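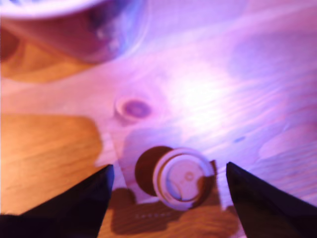

Recovering from an off-centre grip fault on small containers

19th September
By Zamfira Dobre, Bench Safety, Pullach

The following procedure applies to all table-mounted arms running the Jallik controller with a two-finger gripper. It was revised after a fault in July, when an arm at the Pullach site closed one finger on the lid of a small bottle, continued to press and threw the bottle off the bench. The operator was not hurt. The controller had recorded fault 444 (uneven finger load) on the two previous cycles, and on both occasions the fault had been cleared and the task restarted without inspection.

Fault 444 must not be cleared from the screen alone. Operators should work through the steps below in order.

1. Stop the arm

Press the stop button. Do not use the pause command, which leaves the finger motors under load. Keep hands outside the reach of the arm until the controller shows that the motors are off.

2. Free the container

If the fingers are still holding the container, support it from beneath with one hand and turn the release screw on the gripper with the other. Never pull a container out from between closed fingers. Glass items are to be checked for chips before they are used again.

3. Inspect the fingers and cable

Look along each finger from base to tip. A bent tip, a loose screw at the base or any play in the rail means the gripper must be taken out of service. Follow the cable by eye from the bracket to the wrist. It should hang in an open curve and must not catch on the arm at any point in its travel.
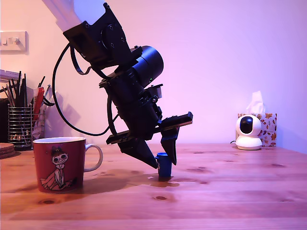 Restore power and move the arm by hand control to a position over the container, at the lowest speed setting. Check from the front and then from the side that the container stands between the fingers. Both checks are needed, as an error in depth is easily missed from the front.

4. Measure the offset

Open the Disten alignment page and select "Centre check". Lower the open gripper until the tips are level with the lid, then read the offset value. A reading of up to 33 is acceptable. Anything higher requires a new calibration, and a reading above 1000 usually means that the arm has slipped on its mount.

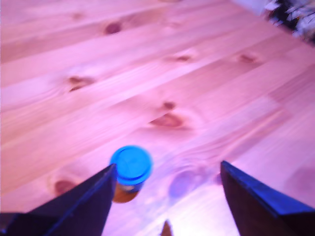 Tinted or uneven lighting can affect the reading. Where the result is in doubt, repeat the check under plain white light and use the second value.

5. Test before returning to work

Run the close-and-release test with an empty plastic container. The test should be passed three times in a row with no fault recorded. Enter the result on form 2099, together with the offset reading and the name of the operator. If fault 444 returns during the test, switch the arm off, label it and report it to Bench Safety the same day.

Comments

Haziq Pelupessy
Does step 4 apply to the Pant arms as well? Ours have no alignment page.

Zamfira Dobre
It does not. Please take the arm out of service after step 3 and contact us.

Myung-ja Woo
The release screw on our older gripper turns the opposite way. It would be worth marking the direction on the housing.

Woo-jin Yeo
We had readings in the sixties for a week and put it down to the lamps. One finger screw was loose.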